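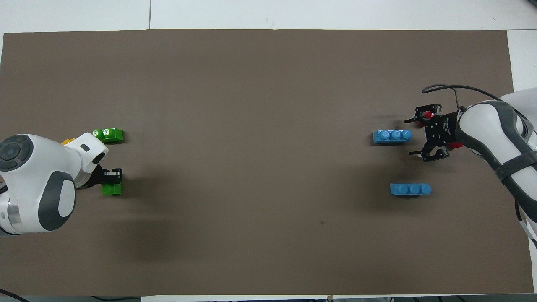

June, morning. Table cover for the block bench, second try. The first try was the white roll paper left over from the Wilton job, and it came off yesterday after the corners lifted and the middle got shiny from people leaning on it. It also did nothing for visibility. White on a white table, and the only way to tell where the cover stopped was to feel for it. The new one is the brown-gray Teta sheet from the flat drawer. It covers most of the table, with a band of bare white left along the top and narrow strips along the bottom and the right side, so the borders of the work area are now plain to see from any seat. The green blocks stand out on it very well. The upper border came out close to straight. There is some wrinkling near the corners that I want to watch, and I have more to say about the tape further down.

Reasons for a cover at all, in case somebody reads this before the older pages: the joint between the table panels. A block pushed along the bare top catches on it. It is a small lip, you can barely feel it with a fingernail, but a small block with something standing on it will stop dead at the lip and the top piece keeps going. With paper over the joint the lip becomes a soft ridge and most things ride over. The joint is also a dirt trap. I ran a card down it before laying the sheet and got out a line of gray fluff, some eraser crumbs and a staple.

How the sheet went on:

Wiped the table with a damp rag, then a dry one. Waited until it no longer felt cool to the hand. Last time I skipped the waiting and I think that is why the white paper bubbled.

Unrolled the Teta sheet face down on the floor and left it overnight with books on the ends. It still had some curl in the morning, less than I expected.

Turned it so the curl goes down at the ends. If the curl goes up, the ends fight the tape all day.

Lined up the top first, by eye against the table's far edge, and worked toward me. Smoothed with the side of my forearm. A ruler leaves marks on this paper, shiny ones that don't rub out.

Taped last. Short pieces.

The white strip along the bottom is uneven if you put a ruler to it. I could have recut the sheet, and decided it wasn't worth another hour. If anyone needs a true straight line to work from, use the table edge and ignore the paper.

Paper notes

Teta sheet is the 80 gram. I had the heavier one in my hand too and put it back. The heavy one lies flatter but it has a slick side and a rough side, and the sides look the same under the ceiling light, so half the time it goes on wrong. The 80 gram is matte on both sides. Blocks do not slide on it unless pushed, and they make less noise when dropped. Pencil shows up fine. Ballpoint goes through if you press, so please use pencil only for outlines. Felt pen bleeds and will mark the table underneath. We found that out on the Wilton job and the stain is still on that table.

It does not like water. A drop left to sit raises a blister, and the blister stays after it dries. Cups go on the shelf by the sink.

Color: I held the sheet against every block color in the bins. Green and yellow are both very good. Red is good. Blue is all right. The tan pieces nearly vanish, and so do the old gray plates. If we do a session with tan or gray, lay something pale under them or leave them out. My vote is to leave them out, we have too few to be useful anyway.

Tape notes

Tan paper tape, the Ong roll. I wanted something that would come off clean. On the bare table it does, if it is pulled back low over itself and slowly. On the brown paper it takes the top layer with it every time, so once it is down, treat it as down. Do not reposition. If a corner is bad, put a new piece beside the old one.

Tested on a scrap before starting. Pressed one piece with a thumb and one with the back of a spoon. The spoon piece held better at the ends. All the tape on this table should get the spoon.

Clear tape was the other choice. It holds harder, but it throws a glare and it goes yellow and hard. I spent a good part of an afternoon in the spring scraping old clear tape off the bench by the window and would not like to do that again.

Blocks

Went through the Brulside bins while the table was drying. The Brulside set is supposed to be 80 pieces and I counted almost 80, which for a set that has been out on loan is very good. The missing ones are small, the kind that go up a vacuum hose. I have not looked in the vacuum bag yet.

All washed in the sink in a mesh bag, warm water and dish soap, no scrubbing. Left on a towel with the studs down so the water runs out of them. The hollow sides hold water longer than you would think. Shake each one before it goes near the paper, see above about blisters.

The markings on top of the studs are a different matter from plain molded ones. The two-stud green has white printing on its studs and I don't want to see it rubbed off. For printed pieces: no scouring side of the sponge, no alcohol wipes, no label remover. Soap and fingers. I tried an alcohol wipe on a cracked printed piece that was headed for the trash and the white came away in a few passes, so that is settled.

Old glue on some of the reds. Looks like white craft glue. Soaked them in a jam jar and most of it peeled. One still has a bead of it deep inside, where nothing I own will reach. That piece goes on but sits high. I put it in the small tub marked SPARES.

Fit check. Pressed pieces together by hand and pulled them apart, going bin by bin. What I am calling the grades:

Good: goes on with a push, comes off with a pull, no rocking.
Tight: needs both hands to get apart. Usable, keep out of the younger group's tubs.
Loose: falls off when the pair is turned over.

I found 3 loose ones, all yellow, and they feel lighter than the others. I suspect they are from some other maker's box and came home in ours. They are in a paper cup on the shelf until somebody decides. They make decent markers for a corner or a stopping place, so I would keep them for that.

Greens are all good or tight. The large greens are the best pieces in the set and I would order more of those before anything else.

Noon. Back from lunch, looked at the paper again. No new bubbles. The wrinkles near the corners have not gone down. I pressed one with a warm hand for a while and it relaxed and then came back. It may be that the sheet is picking up damp from the room, the window has been open. Not going to iron it. If a block stands on one of the wrinkles it will lean a little, so build away from the corners.

Tried the slide test across the table joint, same way as with the bare top: one block flat, a second standing loose on it, pushed with a finger at a walking pace. Bare table, the top one fell nearly every time. With the Teta sheet it mostly stays. It still goes over if you push from high up on the block. Push low.

Tried the drop test too, from hand height. Quieter, and the pieces don't skip away as far. On the bare white they used to end up on the floor, which I think explains the missing small ones better than the vacuum does.

One thing I don't like. Crumbs of the paper come off where a block corner has been dragged in the same spot over and over. Small brown rolls like eraser dirt. They get into the hollow sides. A soft paintbrush gets them out. I have put one in the cup with the pencils, please leave it there.

Cutting for the next one

The flat drawer has enough of the Teta for 2 more covers if they are cut lengthwise. Do not cut across, the leftover is too short for anything. Use the long knife with a new blade. The last cut was made with a dull one and there is a fuzzy stretch that will be the first place to tear.

I would also like to round the corners next time. A square corner catches sleeves. The cardboard template from the Wilton job should do and I think it is behind the drawer unit.

To do:
Look in the vacuum bag.
Find the rounding template.
Relabel the yellow bin, the label has slid off again.
Ask Ong if the tan tape comes wider.
Brush out the greens before they go back in the tubs.
Check the corners of the sheet in the morning and write down which ones have lifted, if any.

4:30. Window shut for the night. Bins are on the lower shelf with lids on, reds still on the towel.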